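Robot cell at computer refurbisher stopped after grip fault damages drives

2025-12-26

Merkance, a company that refurbishes used office computers, has stopped automatic running of one robot cell after a fault in the way the gripper closes on hard drives. No one was hurt. The company said 26 drives were damaged before the cause was found, and that the cell will work only with a person beside it until a new safety check is finished.

The cell takes hard drives out of old desktop towers and puts them back in after testing. The drives sit in blue plastic caddies, and the robot must hold each caddy firmly enough that it does not slip, but not so hard that the plastic bends.

According to Waraporn Thammasiri, who manages the workshop, the first sign of trouble came in April, when an operator noticed small cracks in the corner of a caddy. At that time the cracks were put down to age. Many of the computers come from schools and government offices and have already had a long life.
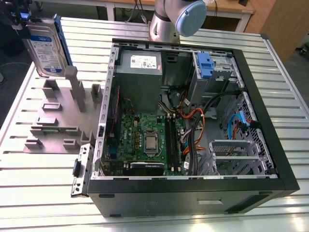
"We were looking at the plastic and we should have been looking at the robot," Ms. Thammasiri said. "The caddies are old, so it was an easy answer. It was also the wrong one."

The fault became clear only when a drive fell during a transfer. The gripper had reported a good hold, the arm moved away from the computer, and the drive dropped to the floor beside the table. An operator, Lakmal Biswas, was standing outside the marked area and pressed the emergency stop. He said afterwards that the arm had continued for a short distance as if it was still carrying something.

Mr. Biswas and a technician, Karthik Liyanage, then went back through the log files of the cell. They found that after a software update the gripper was using the wrong closing width for one type of caddy. On some cycles it squeezed too much. On others, when the caddy was a little narrower, it stopped closing too early and the program still recorded the grip as successful. Of 1,059 transfers recorded after the update, 200 showed a closing width outside the permitted range.

The update had been installed by Pestelar, the contractor that programs the cell. Kam-wah Lam, a service engineer with the contractor, said a table of part sizes was copied from an older project and one line was not corrected. The program was tested before it was handed over, but only with bare drives.

"The test was done properly for the wrong part," Mr. Lam said. "We have now changed our procedure, and the customer's own parts must be used for the final test."

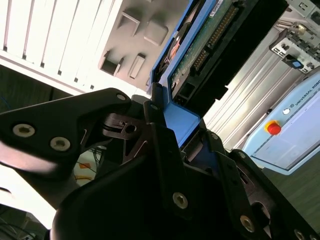
Pestelar has also added a second check. After the gripper closes, the arm must lift the drive slightly and wait, and the width is measured again before any longer movement is allowed. If the two readings do not agree, the cell stops and calls the operator. Mr. Liyanage said this makes every transfer slower, which he considers acceptable while the program is being proved.

The damaged drives had been meant for resale. None of them held customer information, the company said, as all drives are erased before they enter the cell. They were sent for recycling, and the cost of replacing them will be shared between the two companies.

Staff have asked for other changes too. Rokeya Marikar, the health and safety representative at the workshop, said a falling drive is not very heavy but it can land on a foot, and people had got into the habit of leaning in to straighten a cable while the arm was waiting. The marked area on the floor will be made larger, and safety shoes are now required for everyone who enters it — visitors included.

Ms. Marikar also wants minor damage to be written down, even when the cause seems obvious. "If the first cracked caddy had been in the book, somebody would have asked about it when the second one came," she said.

The cell must complete 50 supervised transfers in a row without a width error before automatic running is allowed again. If one error occurs, the count begins again from zero. Merkance has not given a date for the restart. Until then, part of the work is being done by hand at the company's other site, in Butura.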